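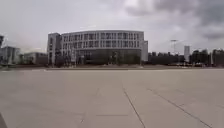

Figure 1. The plaza looking toward the building with the curved white front.

A Very Big Floor: How People Use the Open Plaza at Bonbridge
Student project report, Public Space Studio
Gisela Schwerdtfeger and Trevor Cormier
Nov 21, 2020

When our instructor asked each pair to pick one outdoor space and get to know it properly, most of the class went for parks, and I can't blame them, parks have benches! Trevor and I picked the plaza at Bonbridge because we both cross it on the way to the studio and had never once stopped in it. That seemed to us like a good enough question for a whole project. Why does a place this large, right in front of so many offices, feel like something you get across?

We started where any beginner would start, with the ground. The paving is large, pale gray slabs with thin dark joints between them, and it goes on for a long way before you reach a building. If you stand on it and look toward the curved building, with its rows of dark windows and white bands, there can be nothing at all between you and the far side. Trevor paced out one crossing and got 176 paces, and then I did it and got 200, which tells you more about our legs than about the plaza, but we kept both numbers in our notebook anyway.

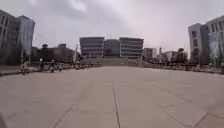
Reading time: 4 min

The edges turned out to be where our notes filled up. Along one side there is a long row of parked bicycles and scooters running toward the steps, and people gather near it in a way they don't in the middle. They have a reason to be there, of course, but it is also the one stretch where you have something at your own height beside you. The broad steps under the office blocks are the other place we kept coming back to. From far out on the paving a person standing on them looks tiny, and when you walk up and sit there yourself (we did, with sandwiches) the whole space suddenly makes more sense, like a stage seen from the seats.

We made 18 visits altogether, mostly short ones between classes, and we handed out a little questionnaire at the Fleltholm coffee cart, where the owner was kind enough to let us leave a box by the milk. The question was simply, "What would make you stay here for ten minutes?" Somewhere to sit won easily. After that came shade, then shelter from wind, then food. One person wrote "a reason" and underlined it, and we talked about that card for most of a bus ride home.
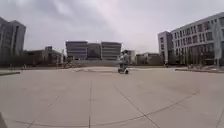
It would be unfair to call all that open ground a waste, though, and this is the part of the report where Trevor and I disagreed the most. The middle is wonderful for anything with wheels. There is room to ride side by side, to turn in a wide circle, to wobble a bit while you learn, and there are trees and buildings far enough off that you never feel hemmed in. Trevor wanted to fill a good part of it with planters. I wanted to leave the center alone, and after a long evening with tracing paper we met somewhere between the two.

Our proposal, which we named Ornitz after the street Trevor grew up on, keeps the center clear and puts low seating near the bicycle row, with a few small trees in movable tubs. We set ourselves a budget of 4000 dollars for a trial version, using borrowed benches from the Voß workshop. The seats would go out in January, when we expect the fewest sitters, and stay through spring so we could compare. Drawings of the three seating layouts are in the appendix, along with the questionnaire and both sets of paces.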